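I had been meaning to visit the Stępień house for years, and this summer I finally got myself on the list for one of its open days. It was a private collection for most of its life, gathered by one family over three generations, and it has only been open to outsiders since April. You still have to write ahead, and they still answer by letter, which pleased me more than it probably should have.

## Getting there

The house is at the top of Netari, the old mill district, up a hill that is a good deal steeper than it looks from the tram stop. Wear flat shoes. There is a bench halfway up, beside a wall with a fig tree leaning over it, and I sat there long enough to eat a peach and read the letter again. At the gate you give your name and get a paper ticket with a line drawing of the front door on it. I have kept mine as a bookmark.

We were a group of mixed ages, a few of us clearly regulars at this sort of thing, and there was a nice ten minutes in the courtyard when everyone compared the collections they had been to and the ones they had been turned away from.

## The ground floor

The family bought mostly from painters they knew, and they bought early, before anybody was asking much for the work. The collection holds 1134 pieces, counting the prints and the sketchbooks, and only 167 of them are on the walls at any time. The rest live in the racks downstairs, which I'll get to.

What I loved about the front rooms is that they still feel like somebody's rooms. The big landscapes hang over the sofas, a little too low by museum habits, so you find yourself bending toward them as if they were about to tell you something. There is a small gray seascape beside the kitchen door that must have been passed ten times a day by people carrying soup. I stood in front of it so long that the rest of the group had moved on to the library, and I had to hurry along the hall to catch up (the floors are very slippery, so mind yourself).

The labels are handwritten and short: painter, year, where it was bought, and now and then what was paid. One says only "traded for a bicycle." I would happily read a whole book of those labels.

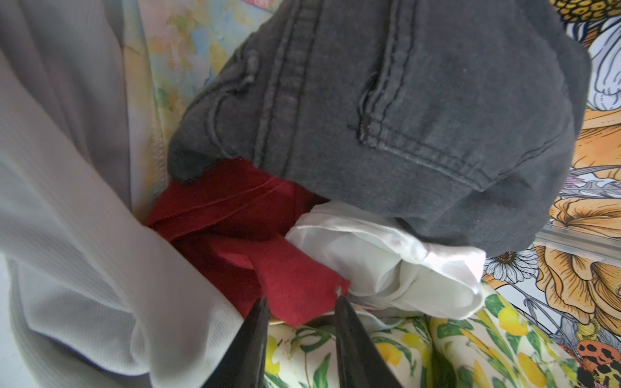

**Can visitors see the works kept in storage?**

The storage racks are part of the afternoon tour only, which has to be requested when you write for your ticket, and the guide chooses which racks to pull out that day.

I had asked for the afternoon tour, so after a sandwich in the courtyard I went down with a smaller group. The racks are tall sliding screens, and they come out with a low rumble that I can still hear. Our guide pulled out five or six for us and let us stay with each one for as long as we liked. Nearly everything on the second rack was by the same woman, a textile painter who worked in the district between the wars and never had a show outside it. Her colors are wonderful: mustard, brick, a green like the inside of a cucumber. I asked whether she would be going upstairs soon and was told she is penciled in for next spring. I've already made a note to write for another ticket.

## The Illetance rooms

Across the courtyard is the old carriage house, now called the Illetance rooms, where the newer work goes. The family stopped buying a long time ago, so these shows are all loans and commissions, and they change several times a year. I'll admit I went in a little tired and ready for my train, and came out an hour later wishing I had started there.

The show on now is about patterns and where they travel: wallpaper, printed cloth, book endpapers, the lids of candy tins. There is a long table with 67 pattern books laid open under glass, and I went down one side and up the other like a person choosing curtains for a palace. Some of the pages have pencil notes in the margins from the printers, grumbling about the blue.
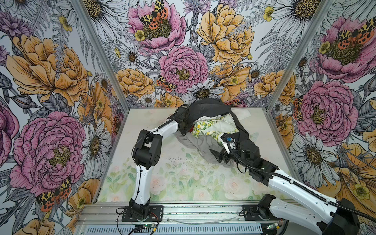
*Written by the editor of Jotilier, a newsletter for people who like small museums*
*July 23, 2026*

Past the long table is a reading corner with two deep chairs and a shelf of catalogs you can take down and leaf through. I read most of one on block printing, and it sent me straight back to the table to look again at the pages I had hurried past. I do recommend doing it in that order, reading first and looking second, if your feet will let you.

## A few practical things

Tickets cover the house and the Illetance rooms together. Groups of up to 3 can share one letter, but anyone bigger than that should write separately. Bags go in the wooden lockers by the gate, and you'll need a coin, which you get back. Sketching in pencil is welcome everywhere. The courtyard sells coffee, sandwiches and a very good plum cake, and it ran out of the cake before two o'clock, so have it first.

The shop is a single cupboard in the hall with postcards in it. They had the gray seascape, I'm glad to say, and I bought four: one for my sister, one for the fridge, and two that I haven't decided about. They didn't have the bicycle trade, and I did ask. The last tram down from Netari leaves earlier than the timetable at the stop says, so check with the gate before you settle in for the afternoon.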